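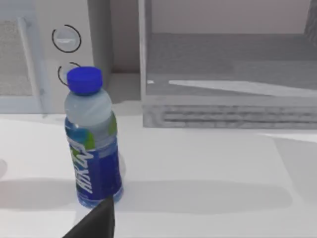
Hanne Hviid wants to know if anyone's descaled a kettle with plain vinegar and got rid of the smell after. Water in Bultham is terrible, hers is furred up solid after 2 months. Doesnt want to pay for sachets again.

Asked August 3, 2018

Conall Ó Riain
Yes, done it loads. 150 ml white vinegar, top up with water to cover the scale, boil, leave an hour. Rinse. Boil fresh water twice and chuck it. Not malt vinegar!! Smell goes by the next day, mostly.

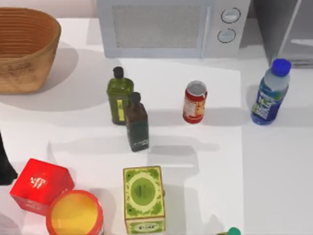 Eilif Moen reckons citric acid beats vinegar every time, no smell at all. Two spoonfuls, hot water, leave it 20 mins. Cheap in the baking aisle. Did ours in May and its only just starting to fur agian.

Settimio Palumbo
just buy a new one

Conall Ó Riain
Fair point re citric acid. Dont boil it up though, goes everywhere.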